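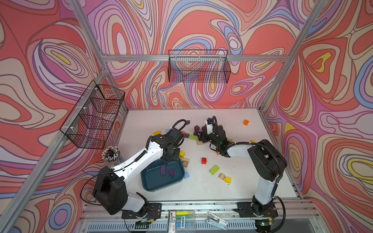

Fluden pergunta se as regras da célula se aplicam também fora do horário normal. Aplicam-se, sem exceção – e passam a constar da norma interna de Timbridge, revista em 14-05-2018.

1. Ninguém introduz as mãos na área de trabalho com os 2 braços energizados.

2. Os cabos são inspecionados em todo o percurso, da base à garra, antes de cada sessão.

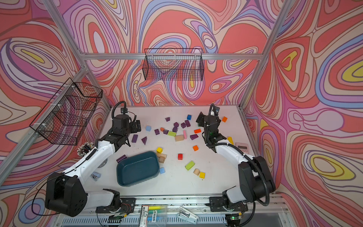
3. A velocidade inicial fica limitada a 20 por cento do valor nominal. Qualquer aumento é anotado no registo da célula.

4. As garras permanecem abertas durante a verificação do alinhamento. 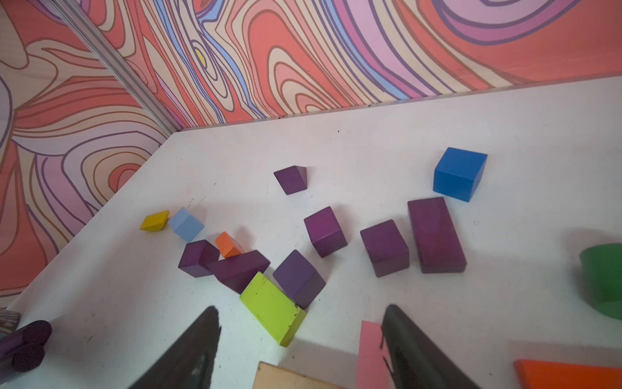
Garra aberta junto aos blocos, vista do punho.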